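Electric steamer pot

An electric steamer pot is a small kitchen appliance that boils water in its own heated base and cooks food in the rising steam. It needs no stove, so it turns up in dorm rooms, caravans, office kitchens and anywhere else with a power outlet and a bit of clear counter. For such a plain device it is wonderfully versatile: buns, dumplings, corn, eggs, fish fillets and a whole winter's worth of root vegetables can all come out of the same pot.

Parts

Most models have four parts: a base containing the heating element, a deep metal bowl, a perforated tray and a lid. The tray holds food above the waterline while letting steam come up through the holes. Glass lids are popular with good reason, as the cook can peek at a rising bun without letting the heat out! Small vents in the lid release extra pressure and cut down on rattling. Simple models have a single dial on the base. Others add a timer or a second tray that stacks on top of the first.

Steaming buns

Buns are the food many owners buy the pot for. Water is added to just below the tray, brought to 100 degrees Celsius, and kept at a steady boil while the buns cook. Plain buns of everyday size take 12 to 15 minutes, and filled ones a little longer. They swell as they cook, so each needs room on every side, and a square of parchment or a light brush of oil keeps the bottoms from tearing on the holes (a torn bottom still tastes marvellous, but the filling may escape).

Cooked buns reheat beautifully. Chilled ones need only a few minutes over boiling water, and they come back soft right through, with none of the leathery patches a microwave can leave. Frozen buns can go in without thawing.

A round pot with a stainless steel upper section and a cream base is a common style, and a wide-rimmed plate beside it makes moving buns to or from the tray much easier.

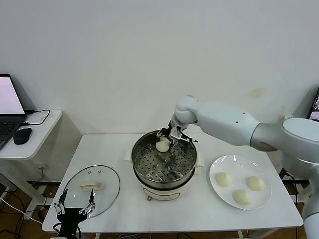
Care and cleaning

The base must never be put in water. Once the pot has cooled, the tray and lid can be washed in the sink, and the bowl wiped out with a soft cloth. Hard water leaves a chalky grey film on the bottom, which comes away after a short simmer with equal parts white vinegar and water. A soft brush is handy for clearing dough from the holes in the tray.

See also

Bamboo steamer
Rice cooker
Steamed bun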